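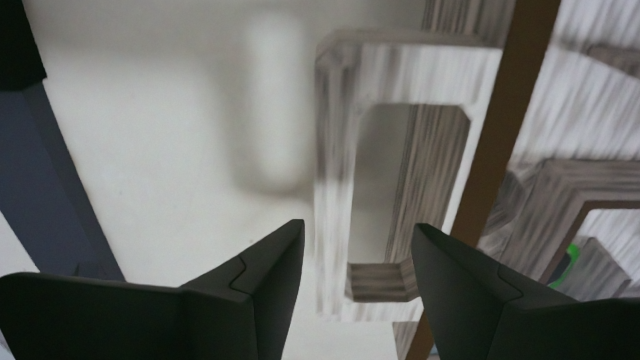 Image de synthèse : deux éléments gris anthracite, pointes dirigées vers le haut.

Déposer un mémoire de fin d'études à la bibliothèque de Cernville

La présente notice s'adresse aux étudiants ayant soutenu leur mémoire à la session de juin ou à la session de rattrapage. Elle décrit la préparation du fichier, la saisie de la notice bibliographique et le choix du régime de diffusion. Le dépôt conditionne la délivrance de l'attestation de fin d'études.

Avant de commencer

Le dépôt porte sur la version définitive du mémoire, corrections demandées par le jury comprises. L'étudiant se munit de son identifiant de scolarité, du procès-verbal de soutenance et, le cas échéant, des autorisations de reproduction obtenues auprès des ayants droit. Une convention de stage comportant une clause de confidentialité doit également être jointe.

Préparer le fichier

1. Enregistrer le mémoire en un seul document au format PDF/A. Les annexes volumineuses peuvent faire l'objet d'un second fichier.
2. Vérifier que les polices sont incorporées et que le texte peut être sélectionné. Un mémoire numérisé page par page n'est pas recevable.
3. Activer les signets correspondant aux titres de chapitre.
4. Supprimer de la page de remerciements les adresses personnelles et les numéros de téléphone.
5. Nommer le fichier selon le modèle NOM_Prenom_memoire, sans accent ni espace.

La taille du fichier ne peut excéder 30 Mo. En cas de dépassement, il convient de réduire d'abord la résolution des illustrations, puis de reporter en annexe les planches les plus lourdes.

Renseigner la notice

Le formulaire est accessible depuis l'application Somdale, rubrique « Travaux d'étudiants ». Le titre est saisi exactement tel qu'il figure sur la page de couverture, sous-titre compris et sans majuscules superflues. Le nom du directeur de mémoire est choisi dans la liste déroulante ; s'il n'y apparaît pas, le champ « Autre encadrant » reste ouvert à la saisie libre.

Le résumé est fourni en français et en anglais. Il expose l'objet du travail, la méthode suivie et les principaux résultats, sans appel de note ni référence bibliographique. L'étudiant indique ensuite au moins quatre mots-clés. Les termes déjà présents dans le titre sont à éviter.

Choisir le régime de diffusion

Trois régimes sont proposés : diffusion ouverte, diffusion limitée à l'établissement, confidentialité temporaire. Ce dernier régime requiert l'accord écrit du directeur de mémoire. Le choix peut être modifié par la suite sur demande adressée au service des travaux universitaires.

Valider et suivre le dépôt

Un courriel de confirmation est envoyé dès la validation du formulaire. Le service contrôle ensuite la conformité du dossier, dans un délai d'environ sept jours ouvrés. Si une correction est demandée, le fichier est remplacé dans le dossier existant ; l'ouverture d'un second dossier entraîne l'annulation des deux.

La date limite de dépôt est fixée au 24 octobre. Toute demande de report est adressée avant cette échéance à Mme Qistina Tambunan, responsable du service, avec copie au directeur de mémoire.

Pour les questions relatives au format des fichiers, s'adresser à M. Ferenc Orbán, bâtiment Valdovinos, bureau 4.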